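Buying a used graphics card: Rukhsana Hashmi on what goes wrong and what doesn't

Rukhsana Hashmi has been repairing and reselling graphics cards at Weveck for nine years. The workshop is two rooms above a print shop, with the soldering benches in the back and the test machines along one wall in the front. We spoke there one morning in October, when a batch of trade-ins had just come up the stairs.

I asked first about mining cards, as most readers who write in about second-hand hardware want to know whether to avoid them.

"I don't mind them," she said. "A card that sat at a steady load with the power limit turned down has often had an easier time than one in a gaming PC that went from cold to hot every evening. What you do get is worn fans. I'd expect to change the fans and the pads, and I price it that way."

Her view is that the seller matters more than the history. Someone who can tell you which power supply the card ran on, and still has the screws for the bracket, has usually looked after it. She is wary of listings that say "pulled from a working system" and give no screenshot.

Weveck keeps a record of each card that comes in. Over the past year the total was 1,429, and 43 of the cards sold on from that lot came back under warranty. Hashmi said the largest group of returns, 19 of them, had fan or fan-controller trouble. The rest were a mixture: memory faults, dead outputs, and a few cards with nothing wrong that had been fitted in a machine with a failing power supply.

"People ring and say the card is crashing. I ask them to try it in another PC and they haven't got another PC. Fair enough, most people haven't. So I ask them to post it, and we run it overnight, and it's fine. Then you have to have a conversation about their power supply, and they don't want to have it, because they've just spent the money on the card."

The overnight run is the main test. Each card gets a full memory check, then several hours of a looping 3D load with the temperatures logged, then a spell of starting and stopping, with the load dropped and brought back every few minutes. That last part was added by her colleague Esmaeil Arabzadeh after a batch of cards passed everything and then failed at customers' houses.

"They were all right hot and all right cold," Hashmi said. "It was going between the two that did it. Cracked joints under the memory. Esmaeil spotted that the faults came in the first ten minutes after switching on, so he wrote the script that does the cycling. It found most of them the same night."

The load itself is a mix of benchmark loops and ordinary rendered material: some game scenes, some architectural interiors. She likes a mix, she said, as a card with a marginal memory chip can get through one engine for hours and throw coloured blocks in another within a minute.
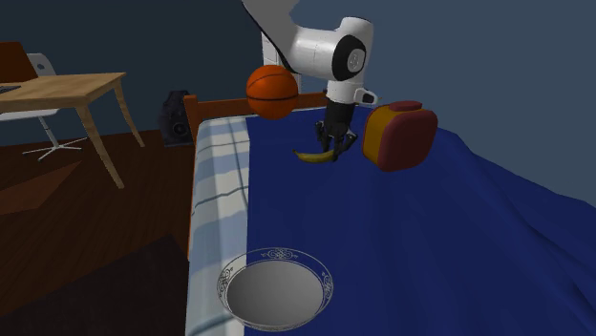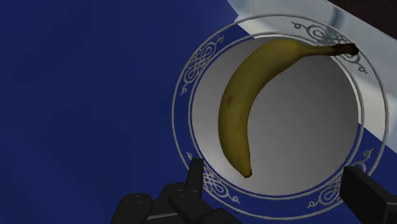

Computer-rendered views of a robot gripper and a banana.

I asked what a buyer can do at home without any of that. Her advice was to look at the card before plugging it in. Check the edge connector for scorching and the power socket for pins that have gone brown or pulled back. Spin each fan with a finger and listen. Look along the length of the board for a bend, which is common on heavy cards that have hung in a case with no support.

"Sag is the thing I'd tell people about. The coolers got heavier and the boards didn't get any stronger. If you're moving house, take the card out. We get a run of them at the end of every summer with a crack by the slot, and they've all been in the back of a car."

Some cracks can be mended and some can't. If the damage is on the outer layers, Arabzadeh will scrape back and bridge the tracks under a microscope. If it goes deeper the card is kept for parts. Hashmi wouldn't give a price for the work over the phone and wouldn't give me one either.

On thermal paste she was brief. Change it if the hot-spot reading is far above the core temperature, leave it alone otherwise. Pads are harder to get right, as the thickness varies between boards that look the same from outside, and a pad that is too thick lifts the cooler off the chip. She has a drawer of cards' worth of notes on pad sizes, in pencil, and a half-finished spreadsheet that is meant to replace them.

Laptops are a different trade and Weveck mostly turns them away. With the graphics chip soldered to the main board, a memory fault can mean hours of work on a machine that may be worth less than the bill. They will clean a laptop and replace its fans, and they will say so if they think it should be left alone.

Would she buy used for herself? Her own PC at home has a card that came in as scrap.

"It had a missing capacitor and a cooler with three different screws in it. I put it right over a couple of lunchtimes. It's a bit loud. I play with headphones on, so I've never got round to doing the fans."

Weveck takes cards by post or over the counter. The bell is the lower of the two.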